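How to pack a cool box so it stays cold all weekend

04/03/2024

I've been camping at Amden with the same battered cool box for years, and for most of them I was packing it badly. I'd chuck everything in on the morning we left, wedge a couple of ice blocks on top and then wonder why the milk had turned by the second breakfast. If that sounds like your trips too, have a go at this. It takes a bit of thinking the night before, but none of it is hard and you don't need a fancy box to do it.

What you'll need

A hard-sided cool box (mine's a Kesby, bought second-hand and missing one of its feet)
4 big ice blocks, or the same number of old plastic bottles filled with water and frozen
A bag of loose ice from the garage or supermarket
Tubs with lids that really do shut
A clean tea towel
A marker pen

Step 1: Bring the box indoors

Mine lives in the shed, and last July it was like an oven in there. If you load a box that's been sitting in the heat, your ice spends its first few hours cooling down the plastic, so fetch it in the day before. Give it a wipe out, prop the lid open for a while and let it air. Then, before you go to bed, drop in a couple of ice blocks you don't mind wasting and shut the lid. By morning the inside should feel properly chilly when you put your hand in.

Step 2: Freeze whatever you can

Anything you're not eating on the first night can go in frozen. I do chilli, bolognese sauce and a chicken curry, all in flat freezer bags laid on a baking tray so they set like tiles — they stack beautifully and you can slide them down the sides. Sausages and bacon freeze well too. Milk is fine if you pour a little out first to give it room to swell (ask me how I know!).

Write on every bag with the marker pen. Frozen chilli and frozen bolognese look exactly the same by torchlight.

Step 3: Cook and cool the rest the night before

Pasta salad, boiled eggs, cold potatoes and so on want to be cooked, cooled and then into the fridge overnight. Please don't put warm food in a cool box, even slightly warm. I did it once with a tray of roast veg on the way to Harkthorpe and the whole lot was swimming in meltwater by the time we'd got the tent up.

While you're at it, put your drinks in the fridge as well. Cans at room temperature will eat through your ice faster than anything else.

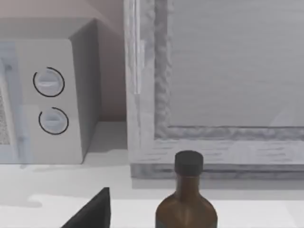

Step 4: Pack in layers

Now for the fun bit. Work backwards, so that the last day's food goes in first:

Bottom: 2 ice blocks, laid flat, with the frozen meals and raw meat on top. Everything raw goes in a sealed tub, no exceptions.
Middle: milk, butter, cheese and anything for day two.
Top: the other blocks, then salad, sandwiches and whatever you'll want on the first evening. Keep lettuce off the ice or it goes black and slimy.

Pour loose ice into the gaps as you go. Air is what warms a box up, so fill every little hole you can find, and if you've still got space at the end, scrunch up the tea towel and lay it over the top.

Step 5: Look after it on site

Keep it in the shade and move it when the sun moves. I put ours under the table with a picnic blanket over it, and at Amden there's a nice hedge on the left-hand side of the field that's good until teatime.

Try not to let people keep opening it. We take a second, smaller bag just for drinks, a squashy Uniyal one, and it has made more difference than anything else on this page. The kids can be in and out of that all day and the food box only gets opened at mealtimes.

Leave the cold meltwater in unless your food is sitting in it. It's still helping. If you do need to drain some, top up with fresh ice straight after. And if meat or milk no longer feels cold when you take it out, bin it and go and find some chips.

When you get home, wash the box with warm water and a spoonful of bicarb, then store it with the lid slightly open. A folded sock does the job.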